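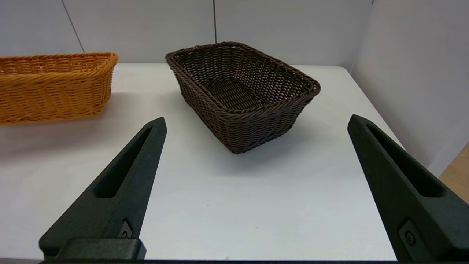
From: Munteanu
To: onura-households list
Subject: Re: [onura-households] The paper drawer (long, sorry)
Sent in April, 11.40 pm

On the Onura households list, a member in Areck wrote:

> We have a drawer in the kitchen where all paper goes. Bills, school letters,
> the guarantee for a toaster we no longer own. It stopped shutting in the
> winter. I took everything out at the weekend and got as far as 527 sheets
> before I wanted a lie down. My other half says scan the lot and bin it. I
> don't trust scanning. What do the rest of you keep, and for how long? And
> please don't tell me to buy a filing cabinet, I have one, it's full of wool.

I was going to answer this in a couple of lines and then I went and looked in my own drawer, so you're getting the full version.

First, the wool can stay. A filing cabinet is a perfectly good place for wool and I wish I'd thought of it.

Second, I'd forget about how long to keep things for the moment. You will find yourself on a website at midnight reading about tax years and you'll come away having kept everything. Start with the paper that can go without any thought at all. Envelopes. Anything that begins "We're changing our terms". Takeaway menus, including the one you feel loyal to. Instructions in eleven languages for something with one button. In my case that got rid of more than half, and the only pang was over a map of a garden centre.

What's left, I sort into woven baskets on the table. They have the great advantage of having no lid, so you can see the pile looking at you every time you want to eat. A box with a lid is just a drawer that has moved house. I know this from the box with a lid that I packed when we came here, which is still under the stairs and which I believe contains my birth certificate.

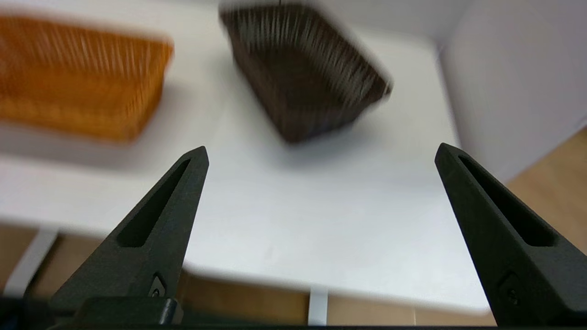 Munteanu
List moderator and reluctant keeper of the archive

On scanning, I'm with you up to a point. I bought a Fimudico, the little one that feeds itself, and it did 8 pages beautifully and then ate a vaccination record. It gave it back, pleated. I've since used it quite a lot, and I now own 900 files called "Scan", which I can search just as easily as I could search the drawer. If your other half is keen, let them do it, but make them name each one as they go. The keenness may pass.

Things I do keep on paper: certificates of any kind, anything about the house, the current year's bills, and letters written by hand. Children's drawings I keep 2 of per term. This has been called heartless, mostly by the artist, who would like it noted that she was not consulted.

School letters go on the fridge until the date has passed, at which point we find out what we missed.

One question back to you: did the toaster guarantee turn up with a receipt? If it did, keep the receipt somewhere separate for a week before you throw it out. I can't defend this, I've just always done it.

Replies to the list please and not to me, and do trim the quoted bit at the bottom.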